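Homau Set-Up Guide
Section 3: Sorting Chopsticks and Spoons
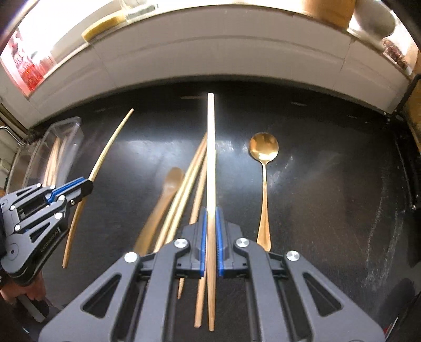
Can a machine put away the cutlery yet? Nearly — and thin, round sticks are a great test!

1. Spread the utensils on the counter with a little space between them.
2. Set the container upright within reach of both grippers.
3. Close the jaws on one chopstick at a time, blue pads flat against the wood.
4. Lift, turn and release over the container.
5. Do the spoons last.

Note: Mariama Owusu got 40 clean pickups out of 59 in March. Crossed sticks are still the hard part.

Caution: Keep fingers clear of the linkage arms while the jaws close.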